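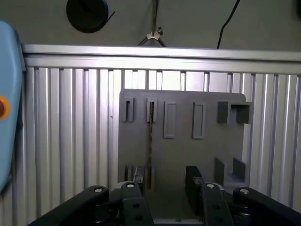

Is the Trameck Murnura worth buying if you've never put a desktop together before?

If you have a free Saturday and a decent screwdriver, I'd say go for it, but read the part about the fan cables first.

I bought mine in October from De Haan for $889. That gets you the kit version, where all the parts come in separate boxes and you do the putting together yourself. My old laptop had started shutting down whenever I opened more than a few photos, and I'd been promising myself a real desktop for years (I mean years, I had a desk picked out before I had the computer). I edit pictures, I do my taxes, I play one farming game way too much. I am not a power user and this is not that kind of review!

Everything comes in one enormous carton. Mine had a dented corner, parts were fine. The manual is a fold-out sheet the size of a road map, and I ended up taping it to the closet door. The drawings are good and the words are terrible. Step four tells you to "encourage the board," and I still don't know how hard they meant. I pushed gently and got a click, so I guess it was encouraged.

The first hour was a blast. Memory, drive, the little metal plate at the back, all easy. Then I got to the fan cables and lost most of the afternoon. Three of them look the same, the labels are on the underside, and the sheet shows them from the other direction. Put a bit of colored tape on each one before you start. Also do the skinny front panel wires before the big power cable goes in, or you'll be poking around in there with tweezers like I was.

From opening the carton to hearing it start up took me 165 minutes, not counting lunch. The 700 watt power supply is more than I'll ever need, but it does leave room for a better graphics card later, and I've already been looking, so don't tell my bank account.

Noise: very quiet on the desk, a bit of a hum on the floor. I moved it back up. The power button is mushy and I hate it. The front ports are in a good spot and hold a plug firmly, which my laptop had given up on. Dust filter slides out from the bottom and goes back in crooked about half the time.

De Haan gives you 30 days to send it back, even after you've built it. I called them on a Thursday with a question about a spare bag of screws and got somebody in a couple of minutes. They're just extras. Keep them anyway.

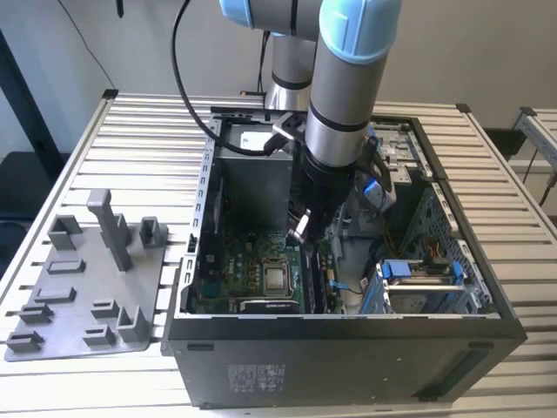 One reader wrote to tell me I was being too easy on that manual. Her sheet was missing the whole section on the drive bays, De Haan had to email it to her, and by then she'd already done it from a video. She'd still buy the kit again, she said, but only on sale.

Fair enough, and mine had all its steps, so maybe check yours before you unwrap anything. I'd pay full price again myself. Four stars, with the missing one going to the power button and those fan labels.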